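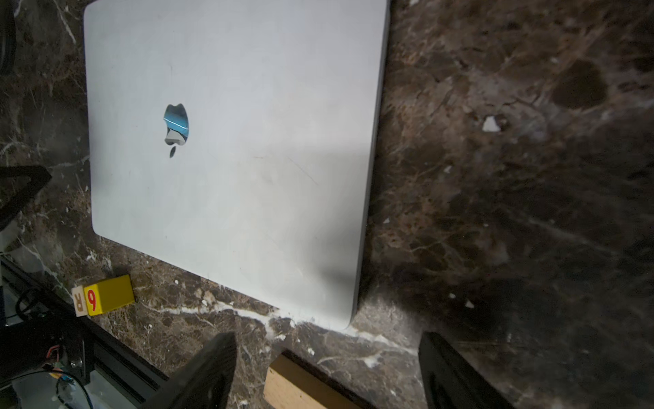 Cleaning an aluminum laptop lid before selling it - what is safe?

Posted by Naveed Lodhi, August 27, 2024

I'm selling my old laptop and want the lid to look decent for the listing. It has smudges and a few thin scratches that show up when the light hits from the side. I've read conflicting things about what you can use on bare aluminum. One site says dish soap, another says rubbing alcohol, and my brother-in-law swears by toothpaste. The lid is matte and I don't want to end up with a shiny patch. Also, is it worth doing anything about the scratches, or do buyers not care? I was planning to ask 28 dollars less than the going price to cover them.

3 replies

Ursina Eder

Skip the toothpaste. It's an abrasive and it will polish a matte finish, so you get the shiny patch you're worried about. Same goes for metal polish and those white melamine sponges.

What I do:

Shut it down all the way and unplug the charger and anything in the ports.
Dampen a microfiber cloth with plain water and wring it out well. Wipe the lid in straight lines.
If fingerprints stay, put a little 70 percent isopropyl alcohol on the cloth and go over them again. Never pour or spray it on the laptop itself.
Dry with a second cloth.

Keep the damp cloth away from the ports and the hinge. If there are old stickers, warm the glue with a hair dryer on low and roll it off with your thumb, then use the alcohol on what's left.

Leave the scratches alone. You can't fill them on bare metal and sanding makes a bigger mark than the one you started with. Take one photo in side light so the buyer can see them, and say "light scratches on lid" in the listing. I've sold 12 laptops that way and had one return, and that was for a bad battery.

Juraj Kadlec

Alcohol is fine. I'd just put a skin on it and be done. Skostex makes them, 14 dollars or so last November, don't know now.

Viera Jelínek

I wouldn't put a skin on something you're selling - people wonder what is under it. I agree with Ursina on the rest.

The price cut sounds like a lot for hairlines. Buyers ask me about battery health, storage size and whether the charger is included. Check the battery cycle count and put it in the listing. And sign out of all your accounts before you erase the drive, or the new owner may get locked out. I forgot once and it took 2 days of messages to sort out.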